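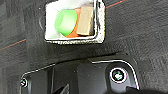 4. WRIST CAMERA AND CONTROLLER COMPARISON

4.1 Setup

Same arm, same two-fingered gripper for everything in this section. Only the camera feeding the policy and the low-level controller change. Controllers are Provton (joint impedance, vendor default gains) and Jin, our own Cartesian admittance loop, described in Section 3. Both get targets from the same Ullemer policy checkpoint, no fine tuning in between. Gripper force limit left where it was for the tabletop work in Section 3.

Task: approach a white basket holding a few light household items, close on the rim, lift, set down on a marked spot. The contents stay in during the lift. We use a green item, an orange one and a tan block-like one, chosen for colour separation and otherwise not very interesting. The basket is a harder target than the items. White walls, white rim, and from most approach angles the wrist camera never gets the whole rim at once.

That last point drives most of what follows. With the camera mounted where it is, the gripper housing takes up the lower half of the image or near enough, and at mid range the basket is squeezed up against the top border. Lihua Deng proposed tilting the mount forward. We tried that on the bench and lost the fingertips at close range, so the mount went back to its original angle and all episodes reported here use it.

Search this journal Advanced search Go

Background clutter was not controlled. Coloured lines on the floor stayed down for the whole series. An early edge detector liked them very much (long, straight, high contrast) and twice reported a basket rim lying flat on the ground. The detector was dropped. Ullemer takes raw pixels plus joint state and we saw no comparable failure with it, though we did not test for this specifically.

We logged 351 episodes. Of these 237 are kept for the comparison. Excluded: episodes with dropped wrist frames, episodes stopped by the operator before first contact, and one block where the gains file had been overwritten with an older version. The excluded block was all Jin, which leaves the two arms of the comparison slightly unbalanced — see the weights in Table 2. 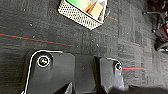 4.2 Approach phase

Both controllers do fine here. Free-space tracking is not where they differ and we did not expect it to be. Provton is a little smoother in the wrist joints, Jin a little quicker to settle at the pre-grasp pose. Differences are within run-to-run spread.

What matters more is yaw. When the basket is turned so that a corner faces the gripper, there is no flat side to line up with and the policy has to choose one. Under Provton it usually commits early and holds. Under Jin we get a visible dither in the commanded yaw, side to side, until one face wins. Do-yoon Yeon traced the dither to latency: the admittance loop runs on filtered pose, the filter adds delay, and with the camera pipeline on top the total comes to nearly 100 ms. Shortening the filter window removed most of the dither and made contact noisier. We kept the long window. A delay-compensated version is planned for November and will be reported seperately.

Specks and lint on the floor had no measurable effect. We mention it only as a reviewer of the workshop version asked.

Low contrast between the basket wall and its interior is a real limit. White on white. With coloured contents the policy appears to use the contents as an anchor and offsets from there, which is reasonable until the contents slide. Several of the late-approach errors in both conditions look like this: fingers arrive square to the items and off centre to the rim. An empty-basket condition would settle the matter. Not run.

4.3 Head view

The wrist-only condition was compared against wrist plus head. The head camera is wide, sits well back, and does not suffer from the gripper filling the lower half. Its problem is everything else it sees. The storage cart is the worst case, since the basket sits between shelves and the wire grids, posts and upper-shelf clutter all compete with it (Fig. 3).

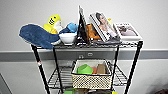
Fig. 3. Head camera view of the wire cart. Target basket on the middle shelf; soft toys, a bowl and picture frames on the shelf above.

Adding the head view helped with shelf height. Wrist-only episodes on the cart often came in high and stopped, the shelf above being close in the wrist image and the basket not yet in it. With both views the first approach is nearer the right level and the wrist camera then takes over for the last part. No gain for baskets on the floor, where the wrist view was already sufficient.

Picture frames with faces in them drew a lot of attention in the saliency maps. Grasp targets did not move towards them. We masked the frames in software as a check and re-ran the stored episodes offline; predicted targets shifted by less than the calibration error. The masks are not used in any reported result.

Posts are another matter. Black posts, black gripper, and the head camera looses the finger outline as soon as one crosses the other. A strip of light tape on the fingers was suggested. It would also change the wrist image, so we left it.

4.4 Contact and lift

Here the controllers separate. Provton holds position and lets the basket do the moving, which on the cart means pushing it back on the shelf until something stops it. Jin gives way. Fewer shoved baskets, more cases where one finger rests on the outside of the wall without enough load to close properly.

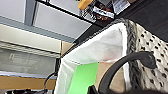
Close-range images are the hardest to label and we would treat the contact annotations with some care. Two annotators worked from wrist frames only, without force data, and disagreed most on whether a finger was touching fabric or just in front of it. Where they disagreed we used the Viltance wrist sensor log to decide. Threshold fixed beforehand, same for both controllers.

Steep wrist tilt also breaks an assumption in the policy. Training data from Section 3 has the horizon more or less level, and at large roll the predicted gripper width comes out too small. Rotating the image by the known wrist angle before inference fixed it in offline replay. Not yet tested on the arm.

Results by controller and camera condition are in Table 2. Short version: Jin plus both cameras on the cart, Provton plus wrist only on the floor, and no single setting we would recommend for both. Gain scheduling by surface height is the obvious next thing to try; the switching rule we used in pilot runs is given in Appendix B with the gains.

We use cookies to improve your experience on this site. Accept Manage preferences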